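4.2 Equipment planning before purchase

The budget of the Plivelar project allowed one robot platform, and the decision had to be made before June. We therefore compared the candidates in simulation first, and asked the suppliers for formal offers only after that. Two platforms stayed on the list: the Mevel, with two arms and jointed hands, and the Flekeck, with one arm and a simple gripper. Each was given 500 trials on the same table tasks.
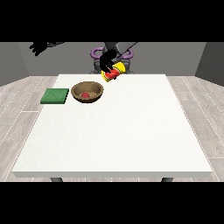 Figure 3. Table task in simulation, two-arm platform.

The price of the hands was the most difficult item in our plan. A pair of jointed hands takes 70 percent of the hardware budget, so we wanted to know how often the second hand is needed. In tasks such as the one in Figure 3, one hand holds the yellow and red object over the table while the other hangs empty, far to the left. We logged this idle time for every trial. In 119 of the 500 trials the second hand was used at least once – mostly for large objects.

On this basis we planned the purchase in two steps. The first order covers the base, both arms and one hand. The second hand is moved to the next budget year, together with the spare fingers from Cha. We also kept a reserve for repair, which the first version of the plan did not include. Delivery time was not part of the comparison and is treated in Section 4.3.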